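Household Papers: A Revised Arrangement for the Study

Readers of this blog will recall that the move from Birkthorpe to Gukham left a considerable quantity of paper without a settled home. The following is a record of the arrangement adopted in April.

All documents were first sorted by purpose. Items relating to the Clorkamham property, including the lease and the inspection letters, were placed together. Insurance and tax papers form a second group. Manuals for appliances no longer owned were discarded, and 28 duplicate bank statements were shredded. In total, 315 sheets were retained.

Storage is provided by the wooden cabinet in the study, which has two doors and a single shelf. Papers consulted every month are kept in folders, while those held for reference only go into a box file with a label on the spine. The lower compartment is reserved for the Kiều recipe binders, which remain in the kitchen until new covers are obtained.

The doors should be opened fully before anything is taken from the shelf. Folders are to be returned on the day of use. A review of the contents will take place every 3 months, and any changes to the categories will be posted on this page.

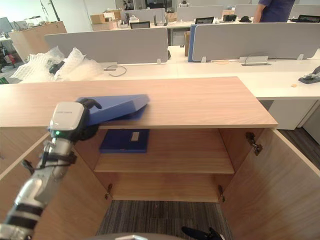

The study cabinet, with the box file on its shelf and a blue folder at the top.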